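House rules for machines that make the bed
Care providers are writing their own codes of practice for humanoid robots, and the bedroom has become the place to begin

When Norel began preparing its guidance on humanoid robots in supported housing, its working group expected to spend most of its time on kitchens. In the event, the longest chapter concerns the bedroom. Changing a bed is heavy, repetitive work for care staff, and it brings a machine close to soft furnishings, trailing cables and, on occasion, the person who sleeps there.

The guidance was issued to member organisations on 18th August. It contains 30 clauses, of which 9 deal only with hands.
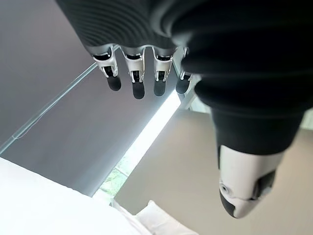 Saimi Vainio
Technology and Standards Correspondent

The attention given to hands is deliberate. A hand with separate fingers and a thumb has many small gaps between its joints, and bed linen finds them easily. The guidance requires that any fabric covering on the palm be checked for loose threads before each session, and that screws at the finger joints sit level with the metal around them. Fingertips are to be wiped down between rooms.

Grip is treated separately. The robot should take hold of a sheet at the hem or a corner and should release it at once if the pull exceeds the limit set for that fabric. Norel has declined to publish a single figure for all linens. Its members must test their own stock and keep a written record of the results.

Oksanen, which runs supported flats in three towns, took part in the consultation and submitted 448 comments from its staff. Many asked for plainer wording. Others asked who should be in the room. The final text is firm on this point: a trained member of staff must be present throughout, within reach of the stop control, and the resident must not be in the bed.

Floors receive a clause of their own. Cables should be routed away from the robot's feet wherever the room allows, and the supervisor should walk the full path around the bed before work starts. Ultbridge, a training provider, has built this walk into its course for supervisors - it takes up most of the first morning.

There is some disagreement over two-handed work. The Clollurura housing trust argued that one hand should always remain free while the other holds the sheet, so that the machine can steady itself. The guidance recommends this practice but does not require it. 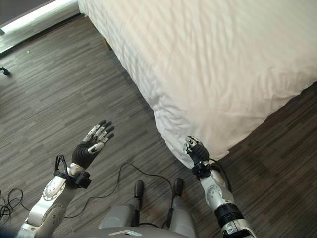
What providers should do next

Member organisations have until October to name a responsible person and to return their first set of checks. A shorter edition of 16 pages, intended for residents and their families, is in preparation and will be sent to all members without charge.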